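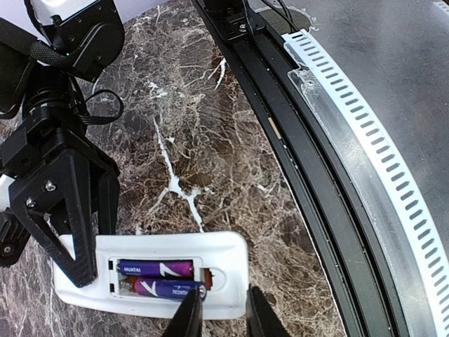

One arm on the left end of the remote, cover off, both AAs in. Taken from the other arm's camera.

Two-arm battery swap: remote creeps out of the holding gripper when I push on the cells

Posted by marblebench
Oct 11, 2025
Filed under: Home builds > Arms and grippers

Hello all, long-time reader and very occasional poster. Please forgive the length, I've tried to put in everything I would want to know if I were reading somebody else's question.

I've been building a two-arm bench setup at home, evenings mostly, with some of the machining done at the shared shop in Flallivthorpe, where I have a membership and a drawer. The arms are a pair of Durnar kits with parallel grippers on both. I started in July with dumb things (moving a sponge, stacking cups) and have worked my way up to the job I wanted from the start, which is changing the batteries in a TV remote. My mother can't manage the little cells with her thumbs anymore and it set me thinking about what a machine would have to do to manage it. I don't expect to give her two robot arms for her birthday! But it's a lovely problem and I have gotten completely absorbed in it.

I take the cover off by hand for now. One arm comes down and holds the remote by its left end, back side up. The other arm is supposed to reach in, push a battery against its springs, tip the free end up and lift it out. The springs are at the right-hand end of the compartment, so the push is toward the right, and that's the direction where nothing is holding the remote except friction in the first gripper. You can probably guess the rest. I get a little movement of the cell, then the whole remote starts to creep to the right and the fingertip loses its place. Sometimes it creeps straight and sometimes it pivots, which is worse, as the second arm then comes down on plastic where it expects a battery.

The tabletop is a glossy marble pattern, very pretty, and about as grippy as an ice rink.

What I have tried so far:

Closing the holding gripper harder. It helps up to a point. My controller takes a current limit in plain numbers, and I went up to 900 before I started worrying about the remote. The plastic creaked at that setting and I backed off.

Going slower. The creep is slower too.

A strip of rubber tape inside the holding fingers. This was the best of the three, and then the tape began to slide on its own adhesive after an evening's use and left goo on everything.

Pushing down more and sideways less. The fingertip just sits on top of the battery and presses it into the compartment.

I keep a log, and I'm at 567 tries, counting all the versions together. I would call the success rate poor and leave it there. The ones that do work tend to be the cell farther from the second arm, which puzzles me, as the nearer one has a finger practically resting on it already and I would have bet on it being the easier of the two.

So what I'd like to ask is whether I should be thinking about better fingers, a better table, or a different way of doing the motion altogether. I'd rather not screw anything down to the marble if I can help it. It's the good table, and I'm on borrowed time with it as it is.

Thank you for reading all that, and I'm happy to take more measurements if somebody tells me which ones would be useful.

bracketfolk
Accepted by the poster

What a nice project, and thank you for writing it up properly — half the posts in this section are one line and a shrug.

I'd start with the motion and leave the fingers for later. You've got one arm pinning the left end and the other pushing right, so every bit of spring force you want to put into the contacts has to travel through the body of the remote and be resisted by the first gripper. You're asking it to win a tug of war by squeezing. It might, with good pads, but it'll always be close to letting go.

Your second gripper already has a finger on each side of the problem, if I'm reading your picture right. One fingertip is over the edge of the lower battery and the other is standing just past the rounded end of the remote. Use them together. Park the far finger against the rounded end, put the near finger on the left end of the cell, and close the gripper. Closing pulls the cell toward the springs and pushes the rounded end back the other way at the same time, and the two forces cancel inside the remote. The table hardly comes into it and the holding arm only has to stop things wandering.

You'll need to check your opening width, of course. The fingers have to span from the left end of the cell to the rounded tip of the remote, and that's a good deal wider than just straddling a battery. If your stroke won't reach, a longer stepped finger on one side is an easy print. I did something close to this on my own arm, for seating fuses into a holder, and the finger looked ridiculous and worked fine.

A few practical things from that job which I think carry over:

Make the tip that touches the cell narrow. A tapered tip is good, but if it also rides on the plastic lip then the lip takes the load and the battery feels nothing. I suspect that has something to do with your near cell being the harder one. In your photo the left fingertip overlaps both the lower battery and the front lip of the remote. For the far cell it has to come in clear of the lip, so it might be getting cleaner contact. Try lifting the approach a little and coming in over the middle of the cell.

Once you're compressed, don't lift straight up. Rotate the wrist a small amount so the left end of the cell rises first. You want about as much tilt as you'd give it with a fingernail, and then regrip for the lift. I used three millimeters of rise before the regrip on my fuses and that number would be a reasonable place for you to start.

Watch where the holding finger sits, too. It's pressing on the left end of the remote, and the left end is where the cells have to come up. If it intrudes over the compartment by even a hair, it'll be in the way of the very thing you're trying to lift. I can't judge the clearance from the picture, so take a look from directly overhead.

Pads: throw the tape away and cast some. Soft urethane in a printed mold, with a few little pegs on the back that lock into holes in the finger. No adhesive, no goo. Clean with alcohol when they get shiny.

For the table, a scrap of silicone baking mat under the remote will do wonders and comes up without a mark. Cut it bigger than you think you need.

Do let us know how you get on. I'd love to see the first clean swap, both cells, out and in. (In is harder. Sorry.)

solderandtea

Baking mat, yes. I'd buy the mat first and worry about the rest after.

I'd also turn the remote around end for end and see what changes. Then your push goes into the holding gripper and not away from it, and you can let the back of the gripper act as a stop. Might be no room for the second arm to get in, I don't know how your reach is. Costs nothing to try.

Also practice on old batteries so you're not scratching up good ones. Wrappers tear easily and then you've got bare metal can sitting next to your contacts.

kisencombe_shed

I'm going to go against the grain a bit, kindly meant. I think your hold is too far toward one end and that fancy fingers won't cure the pivoting. We do a lot of fixture work in the Kisencombe shed (wood mainly, a little aluminum) and the rule there is to hold a long part in two places or lay it in something shaped. Print a shallow cradle that follows the outline of the remote, with a lip at the rounded end, and drop the remote into it. Weight the cradle with a bit of steel bar and put felt or silicone under it. Then both arms are free, nothing is screwed to the marble, and you could even have one arm do the pushing and the other do the lifting.

I know that's a little less exciting than two arms cooperating. I'd still do it first, get the battery motion reliable, and then take the cradle away and see what breaks. At the moment you're trying to solve the holding and the picking together and you can't tell from a failed try which one let you down.

If you do print it, sand the inside of the lip or the remote will catch on the layer lines going in. I go all the way to 3000 wet and dry, which my shed mates find hilarious, but parts slide in beautifully.

On the force setting, that number by itself won't tell anyone here much. Squeeze a kitchen scale with the gripper and write down what it reads at each setting. Michiels sells a little load cell board that does the same thing more neatly, and I've been happy with mine, but the kitchen scale is fine.

marblebench

Oh, these are wonderful, thank you all three.

I measured last night. My grippers don't open wide enough to go from the left end of the cell to the rounded tip, so it'll be a stepped finger as bracketfolk says, and I have one printing now. The overhead look was a good suggestion as well. The holding finger clears the compartment but by very little, so I've moved the hold point back toward the end of the remote.

I turned it end for end too. The second arm can get there, only it comes in with the elbow very folded and I don't love the sound it makes.

Mat is on the table. Already much less creep with the old fingers, and I feel slightly silly about the rubber tape. The cradle is going on the list for the weekend, and I'll bring the kitchen scale up to the bench once it's finished being used for bread.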